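Week Three of Recording at Home

Saturday, June 12, 2021

I said in May that I would write something once I had enough recordings to have an opinion. I have 400 now, so I suppose that counts. The plan is still 600 by the time I send the drives back.

For anyone who missed the earlier post, I have been collecting examples for a small project called Flonesitz. They want a model that can pick up household things and put them where they belong, and they want it to learn from people doing the job with the same kind of fingers the robot has. So I hold a pair of grippers, do the task, and everything gets logged. One attempt is one example. The good ones go in, the bad ones get a tag and mostly go in too.

My task list has 28 entries. Most of them are some form of "take the thing out of the box" or "put the thing in the box." I do them in the rooms I live in, on whatever surface is there. The instructions from Flonesitz say not to tidy first. I did tidy for the first two days, and they wrote back and asked me to stop. A model that has only seen bare tables does badly the moment it meets a blanket.

I went in thinking hard plastic objects would be the difficult ones, since they slip. They are fine. You line up, close, lift, and if it slips you know right away and do it over. Cloth is the slow part. A piece of satin will lie flat against the bottom of a box and give the fingers nothing to grab. You have to come down on a fold, and if there is no fold you have to push the fabric until one appears. I have started recording the push as part of the attempt. Before that I was stopping, fluffing the cloth by hand, and starting over, and that taught the model nothing about the part that was hard.

The other thing I changed is speed. When I watched my first batch back I looked like I was trying to catch a train. The movement was smooth enough but there was no pause before closing, and half the time I closed a little off center and got away with it. Now I come in, stop, close, and then lift. It adds a couple of seconds. Flonesitz ran a training pass on the slow set alone and said it did better than the fast set, which was larger. I don't have their numbers so I can't say how much better.

Batteries are still annoying. I have two packs from Flament and neither lasts a full session, so I switch in the middle and have to redo the calibration after each switch. The calibration is short but you have to find it in a menu every time. I wrote the steps on a card.

I use Skullesik for labeling. It is plain and a bit ugly and it has not lost anything yet. You mark the start, the moment of contact, the release, and the end. Then you pick a result from a list. I had been using "success" for anything that ended up in the right place, and it took me too long to see that this was a mistake. If two objects come up together and the task was to bring up one, that is a failed pick, even if both land where they should. I went back through the early sessions and found 58 that I had labeled too kindly. Fixing them took most of an evening. 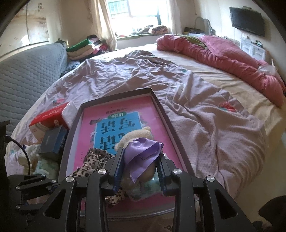

Soft things pressed up against each other are where this happens most. Plush has enough give that the fingers close over it without much resistance, and from where I stand it feels the same as closing on the fabric alone. I asked whether I should throw those attempts out. The answer was to keep them, label them correctly, and add a few where I notice the second object, open, and go back in for just the one. Those recoveries are apparently worth more to them than another clean pick. I try to do a handful in every session, and I try not to stage them, though once you know you are supposed to make mistakes it gets harder to make them naturally.

Next on the list are the two-handed folds. I have done a few and they are bad. My left hand is late every time. I also want to try the wider finger pads from Symonenko, if they arrive before the drives have to go back. The tracking page has said "label created" since Monday.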